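Modmont trade-in scheme
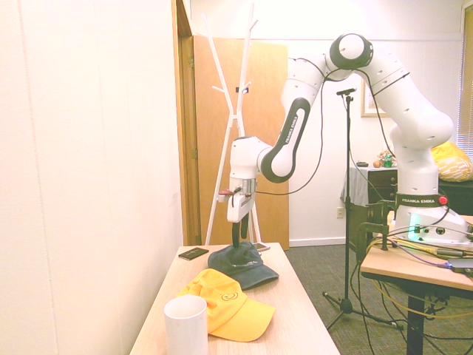 A Franka Emika arm above a light wooden table, with a baseball cap at its gripper.

The Modmont trade-in scheme is a retail programme under which buyers of a new mobile phone receive credit for an older handset. It was opened on Mar 23, 2023 by the phone seller Modmont and was drawn up by its pricing manager, Nerea Zabala.

Handsets are placed in one of five grades according to battery health, screen condition and network lock. Credit is taken off the price at the till or spread over 12 monthly bills. Phones bought on contract qualify once the final payment has cleared. Credit cannot be exchanged for cash and lapses if the new phone is returned.

See also: Handset subsidy; SIM lock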